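Storing shortbread and soda in a small wooden drawer cabinet?

Jomside Community Help > Kitchen and Pantry > Storage
Asked Nov 3, 2023 by Walid Fakhoury

I have a small two-drawer cabinet, light oak color, that sits on a dark gray table in our break room. I want to use it for snacks so they stop spreading over the table. Mostly that means boxes of shortbread and cans of Coke.

My questions are:

Is it OK to keep cookies in a wood drawer long term? I buy ahead for December and a box could be in there 4 weeks.

Should cans go in the same drawer as the cookies, or on top of the cabinet? I don't want rings on the wood.

The shortbread box is tall and narrow, so it would have to go in on its side. Does that break the cookies? 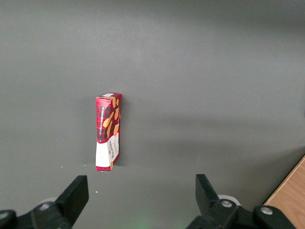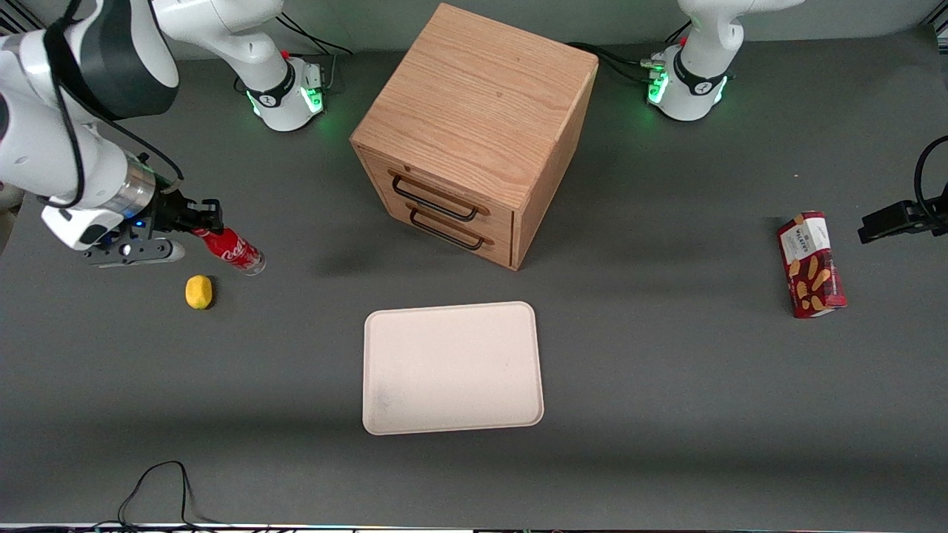 Top: the vanilla shortbread box. Bottom: the cabinet, and one of the Coke cans.

2 answers

Huguette Chauvin
Sealed boxes are fine in a wood drawer for 4 weeks. Go by the date on the package. Once a box is open, move the cookies to a tin with a tight lid. Shortbread is mostly butter and flour and it picks up smells, so if the drawer smells of varnish or polish, leave it open for a few days first. Wipe it out with a damp cloth and let it dry all the way before anything goes in.

I would use one drawer for cookies and the other for cans. Measure the inside height before you decide, as a can may have to lie down. Cans that have been in the fridge will sweat, so only put room temperature ones in there. If you keep any on top, use a tray or a coaster.

Laying the box on its side is OK. Don't stack cans on it.

dundatbridge_60
I just leave mine on the counter. Never had a problem with ants or anything.

Comment from Walid Fakhoury
Thanks Huguette. I'll do one drawer each and get a tin. The drawer does smell a little, so I'll air it out before I fill it.

Was this page helpful? Yes / No
Viewed 300 times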